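How to Clean a Glossy Round Table Without Leaving Streaks

Posted by Zuzana Lukáč in Shared Spaces

Round tables with a glossy gray top look good in a lounge or a break area, and they show everything. A cup ring you would never notice on an oak table is visible from the door. The usual complaint is that the table looks worse after wiping than before. Most of the time the cause is too much cleaner, a dirty cloth, or wiping in circles out of habit.

The method below is the one we use for the nine tables at the Fekedska building. It takes a few minutes per table.

What you need

A spray bottle of mild all-purpose cleaner. We fill ours from a concentrate, and one 600 ml bottle lasts about two weeks.
A flat cloth with no fluff. A printed kitchen cloth works as well as a plain one if it has been washed a few times.
A second cloth, kept dry.
A plastic scraper for dried food. An old store card will do.

Do not use scouring powder, melamine sponges or anything labeled for ovens. They dull a glossy top, and the dull spot stays.

Step 1. Look at the top from low down

Crouch until your eyes are a little above the level of the table and find the reflections of the lights. Smears and rings show up best next to a reflection. Move around the table and do this from two or three places. On a Sunday morning with the blinds up you can use the window instead.
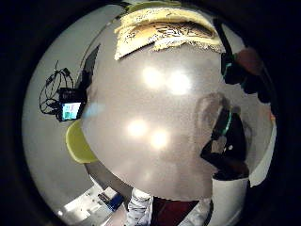
Light reflections on glossy gray. Check for smears near the bright spots.

If you find something stuck, put a little cleaner on it and leave it for a minute before you use the scraper. Hold the scraper nearly flat and push away from yourself. Sugar from spilled drinks softens quickly. Dried glue and sticker residue take longer and may need a second round.

Step 2. Deal with what is on the table

Take loose papers off first. Paper wicks up cleaner from the edge, and a damp sheet left lying on a glossy top can stick to it and leave print behind. Menus and sign-up sheets are the worst for this. Put them on a chair, face up, so they don't get lost. 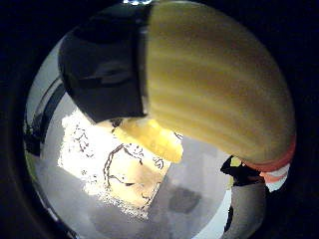 Things that are plugged in can stay where they are if moving them would mean unplugging them. Lift the cables and wipe under them with a cloth that is only just damp. Never spray toward a screen or a plug. Put the cleaner on the cloth and work by hand in that part of the table.

Step 3. Fold the cloth

Fold the cloth in half and then in half again. You want a pad a bit larger than your palm. A folded cloth presses evenly and gives you several clean faces to use, while a bunched one touches the table only at the wrinkles and leaves lines.

The layers don't have to match exactly. Smooth it once with your hand and start. 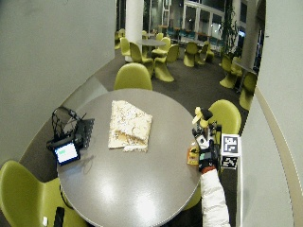
A folded cream cloth near the middle of the round table.

Step 4. Spray lightly and wipe in straight lines

Two sprays are enough for half of a cafe-size table. Hold the bottle a forearm's length away. Start at the far side and pull the cloth toward you in straight strokes, each one overlapping the last by a third or so. When you reach the near edge, lift the cloth and go back to the far side. Then walk around and do the other half the same way.

Turn the cloth to a fresh face when the first one looks gray. Radoslava Šimek, who trained most of us on the morning shift, has us change faces after every half table whether it looks dirty or not.

Put the bottle down on the part you have not wiped yet. The bottom of a spray bottle is usually wet and leaves a ring.

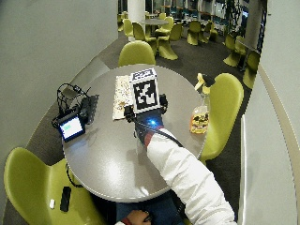 Finish with the rim. Wrap the cloth over the edge so that it touches the top and the side together, and walk once around the table. Fingerprints collect on the underside of the rim where people pull themselves in, so run your fingers under it as well.

Step 5. Dry and check

Go over the top with the dry cloth, again in straight lines. Crouch and look at the reflections a second time. If there is a haze, the cleaner was too strong. Wipe once with plain water and dry again.

Molded plastic chairs can be done with the same damp cloth after the table. Do the top edge of the backrest first, then the seat.

Washing the cloths

Wash warm with no fabric softener. Softener coats the fibers and is a common cause of streaks. Hang to dry.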